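**Can a machine do shop chores yet? A thread.** 4th September

**1/** People keep asking me if a robot can do the boring part of shop work yet. Clearing the bench, sorting small parts, putting the vise back. I've spent a good part of this year on that question, mostly in simulation, so I'll write down where I think it stands.

**2/** Short version: it can do a few of those jobs if you set up the bench for it. It can't walk into my garage and do them. If that's all you wanted to know, you can stop reading.

**3/** Background. I do small-parts work under the name Truklow. The side project is called Skinelen. It's a simulated workshop with arms, a bench, a tool chest and some clutter. I run chores in it and keep a log of what fails. The log has 1,869 attempts in it as of last night.

**4/** The chore I care most about is small boards and plates. Pick one up, move it to where it belongs, put it down flat. A kid can do this while watching TV. For an arm it's a hard job. The part is thin, it sits flush with the surface, and the fingers have almost nothing to grab.

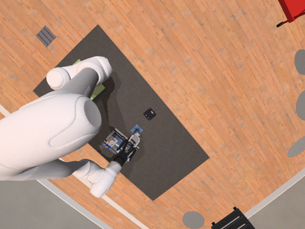

**5/** The approach matters more than the grip. If the fingers come in a few degrees too steep, they push the part away. Too shallow and they ride up over it. I changed the approach angle in 4 steps over the summer, and that did more for the results than any of the grip force changes.

**6/** Dark parts on a dark surface are their own problem. Add the shadow of the arm and the edge of the part gets hard to find. A person slides a hand along until they feel it. The arm I use has no touch sensing worth mentioning, so it depends on what it can see.

**7/** Numbers, for those who want them. Picking up a block that stands an inch tall: 88 percent. Picking up a thin plate from a flat surface: 40 percent. Same arm, same gripper, same bench. The only thing that changed was the part.

**8/** Would 88 be good enough at work? No. If a helper dropped one part in eight I'd find them something else to do. For tidying up overnight, when I'm not there to be annoyed, it might be fine. It depends on what gets dropped.

**9/** Someone asked why I don't just use suction. I've tried it. It does well on smooth plates and badly on anything with holes or parts soldered to it, and that covers most of my boards. A gripper with a cup on the side would be the sensible answer. I haven't built one.

**10/** Next chore: putting away a vise. This one I thought would be easy. It's big, it doesn't roll, and it has plenty of edges. But the arm has to know which edges are part of the body and which ones move. Grab the moving jaw and the whole thing swings. 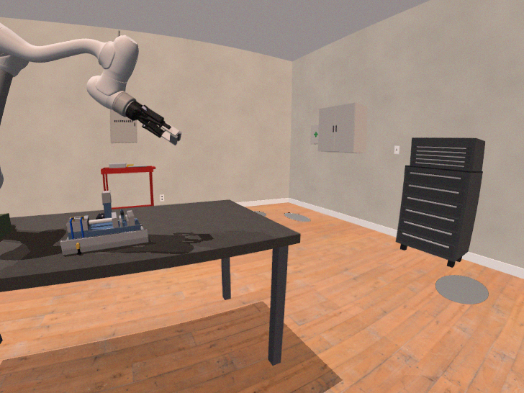 *Arm over the bench in the Skinelen workshop, gripper empty, tray with the blue and gray assembly on the left half of the top.*

**11/** Trays help a lot. If every tool lives in a tray, the arm only has to learn trays. That's cheating a little, but it's the same cheating we do for people. Every good shop I've been in had a place for each thing.

**12/** Drawers I've mostly given up on for now. Opening one is OK. Opening one, putting something in without hitting the front edge, and closing it again is three chores in a row, and the errors add up.

**13/** As for the house: laundry, dishes, picking up toys. I don't work on those, so take this for what it's worth. Cloth is harder than metal. Dishes are wet and they break. I'd expect a shop bench to be solved years before a kitchen.

**14/** The usual objection is that simulation isn't the real world. Correct. Friction is the worst of it. My thin plate result would probably drop on a real bench. I use the simulator to find out what fails early, and it's good for that.

**15/** Two write-ups I got a lot out of: the Amarasinghe notes on approach angles, and the Grultura bench layout guide. The second one is about people, but most of it carries over.

**16/** Plan from here: a suction cup on the gripper, lighter mats, and another run of the plate chore in November. I'll post the results in this thread, including the bad ones.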